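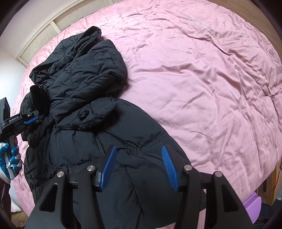
# A puffer jacket is a better test than your benchmark

Every gripper looks good on a wooden block. I have sat through enough vendor demos to stop being moved by blocks, and by mugs too. Put a black puffer jacket on a slippery pink duvet and the sales talk gets shorter.

Akbari and Brorkell both publish a grip force figure, and both figures are fine. They have very little to do with clothing. A quilted sleeve gives way when you press it, so the pads close on air and a thin layer of nylon. Blue rubber pads with small ridges may help. I'd like to see that shown on fabric before I believe it, and shown with two grippers on the same garment, which is how most people handle a coat anyway.
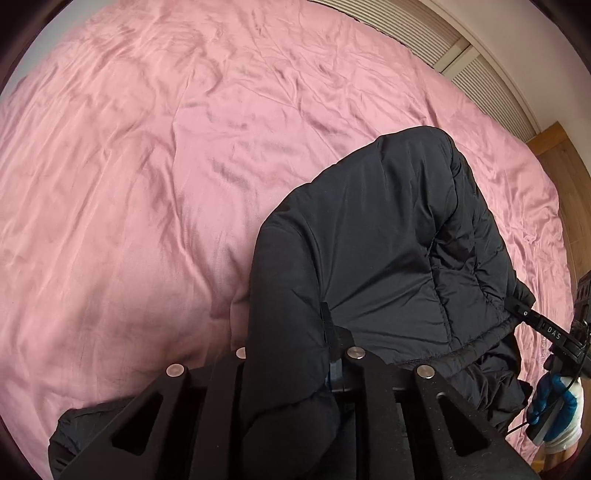
*Gonosstead Handling Group - Opinion*

My other complaint is about the numbers. Brorkell's brochure talks up 4000 recorded grasps. Of what? When Bello Tamuno went through the sample set in August, 269 of them were clothing, and only 10 of those had any padding in them. I don't call that coverage.

A pinched fold between two fingers is also a weak sort of success. You can hold a fold all afternoon and still have no idea where the collar is. The Umville trial scored a point each time the jaws closed on cloth, and by that scoring a clothespin would do well. I'd score the finished job - jacket flat, sleeves in, hood where it belongs - and give nothing for the rest.

Bello thinks I'm being hard on hand-held tools, and that a person's wrist behind the gripper teaches us plenty. Maybe so. But a wrist also hides a lot of bad finger design, and I would want to see the same fingers mounted on an arm before signing for 2 more sets. Akbari has been asked for a loaner. Until it arrives, I'm leaving the order form in the drawer.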